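Skoltano Artificial Fruit and Slatted Crates – Market Display Range

Distributor: Colombo Display Supply
Product manager: Cinzia Morelli
Sheet updated: 2018-06-12

The Skoltano range covers artificial grape bunches, strawberries, flowers and foliage, with open wooden crates to hold them. It is meant for shop fittings, training rooms, stage sets and any display that stays up longer than fresh produce would. Items are sold separately, so crates can be ordered without fruit and fruit without crates.

Grape bunches

Bunches are supplied in black, dark red and pale green. The black bunch has elongated oval berries with a gloss finish. Berries are fixed to a central stem and should not be pulled individually. Lift the bunch as a whole and lower it onto the slats with the leaf to the outside.

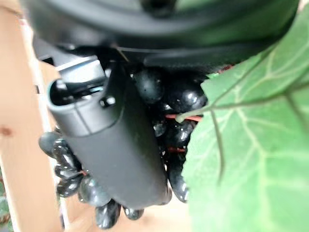 Black grape bunch with green leaf, gloss finish.

Color varies slightly between production runs. Black bunches can read as deep purple under strong light, and buyers matching an existing display should quote the earlier order number. The current run is listed under reference 783. Leaves are also stocked loose and can be laid beside the bunch or tucked behind it.

Crates

Crates are light wood with raised sides and a slatted floor. The gaps between the slats let dust fall through and make the crate easy to brush out. One bunch per crate gives a sparse layout that suits color comparison – for a full market look, fill to the rim. Crates may be stood on a cart, a shelving stand or directly on the floor. 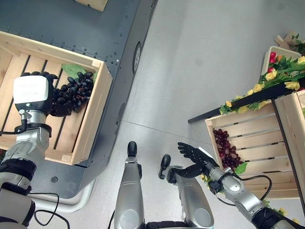
Check that the crate sits flat before loading. On carts with raised bolts along the edge of the top, set the crate inboard of the bolt line. Crates are untreated and should be kept indoors. Wipe with a barely damp cloth and let them dry before restacking.

Flowers and mixed fills

Flower fills are available in red and pink or in yellow, both with green leaves. They use the same crates as the fruit. Place flowers at the far end of a cart and fruit nearer the viewer, as the fruit is lower and is otherwise hidden.

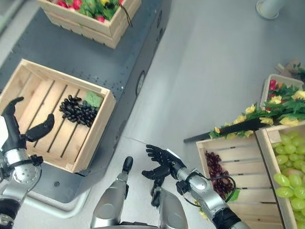 DISPLAY & PROPS / FRUIT AND FLOWERS

Pale green grapes have larger, rounder berries and are the usual choice for a heaped crate. Dark red bunches work well beside them on the floor row. Strawberries are supplied with their foliage and should be pressed in among the leaves after the crate is filled. 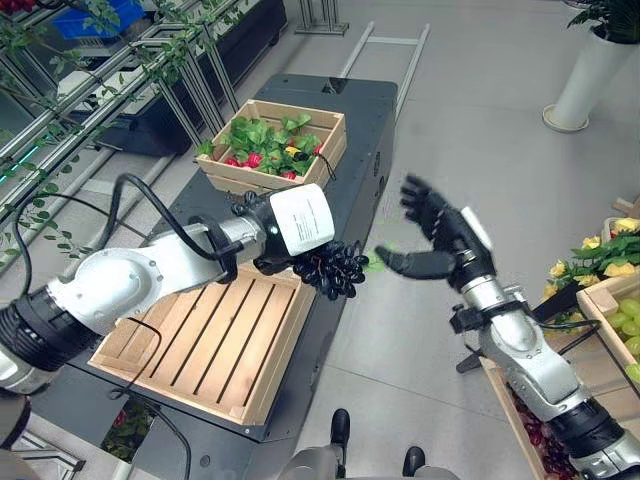 Cleaning: dry brush or cool air. Solvent cleaners dull the gloss and will void the Skoltano finish warranty.

Packing: grape bunches ship in cartons of 4, one color per carton. Crates ship assembled. Orders over 200 pieces leave from the Bideck warehouse, smaller orders from Pasau. Lead times are confirmed with the order. The next price revision is planned for January.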